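Friday, November 24, 2023

The condo association at Prirkberg, where I own a unit and rent out the spare bedroom, adopted a new resident screening rule in April. I have now read it enough times to have opinions on the wording, so I am putting them in one place.

The rule is two pages. The first page says that every new tenant or buyer must complete an application, pay a fee of $80, and agree to a background check run by an outside firm called Cliline. The second page lists the grounds on which the board may object. Most of them are ordinary: unpaid judgments, false statements on the form, a prior eviction within a set period. The last one says the board may object where the household "is not consistent with the family character of the community."

That last phrase is the problem. It isn't defined anywhere in the rule, and it isn't defined in the declaration either. I checked the full declaration, including the exhibits. The word "family" appears in the section on single-family use, where it means one household living together as a unit, with no mention of marriage or blood relation. The word "character" appears only in connection with exterior paint and balcony railings.

An undefined standard gets its meaning from whoever applies it. One board might read "family character" as a quiet-hours rule. Another might read it as a preference for married couples with children. The second reading runs into fair housing law in more than one way, depending on the state. Some states protect marital status by name and some don't. Some protect sexual orientation by name and some reach it through other terms. Religion and national origin are covered everywhere, and a board that turns people down on a vague ground tends to find out in discovery how those refusals line up.

I wrote to the board and asked three things: who drafted the phrase, what it was meant to cover, and whether counsel had reviewed it. The reply came from the management company, Dondness, and said the language was "standard in comparable communities." I asked for the name of one comparable community and got a copy of the Verstraete rules, from the complex across the road. Those do contain the phrase, in a preamble. It isn't among the grounds for refusal. A preamble describes a mood. A ground for refusal decides whether somebody gets a lease.
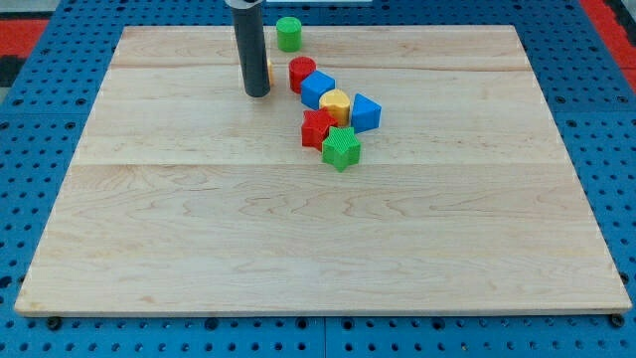
Can an association reject a tenant who has already signed a lease with the owner?

It depends on the declaration. If the declaration gives the board approval rights over leases, a signed lease is usually subject to that approval, and an owner should say so in the lease itself. If the declaration is silent, a rule passed by the board alone may not be enough to create the right, and the owner has a decent argument that the rule is void on that point.

Ours is close to silent. It says owners must "furnish a copy of any lease to the Association within ten days," and nothing further. Furnishing a copy is a notice duty. I don't see how it turns into a veto without an amendment, and an amendment needs a vote of the owners. No vote was held.

There is also the matter of the fee. The rule calls it a cost recovery charge. The budget line for screening shows $2,781 paid to Cliline for the year to date, plus $600 for setup. The income side doesn't break out application fees at all, so an owner can't tell whether the charge recovers the cost or exceeds it. Some states cap this kind of fee, and I would want the income line shown separately before defending the amount to anyone.

What I have asked for, in writing, is short. Strike the "family character" clause. State the remaining grounds in terms that can be checked against a document. Require any refusal to be in writing and to name the ground. Show the fee income in the monthly statement.

The board put the request on the agenda for its next meeting under "other business," after the pool furniture. Comments are limited to 2 minutes per owner, so I have cut mine down to the clause and the missing vote and will hand in the rest on paper.

I am not a lawyer, and the law on this differs enough from state to state that a letter that works here may be useless elsewhere. If your association has a similar clause, start with the declaration and look for the words "approve" and "consent" near the word "lease." In our copy they don't appear together anywhere. The rules binder handed out at closing leaves out the exhibits, so get the recorded version from the county.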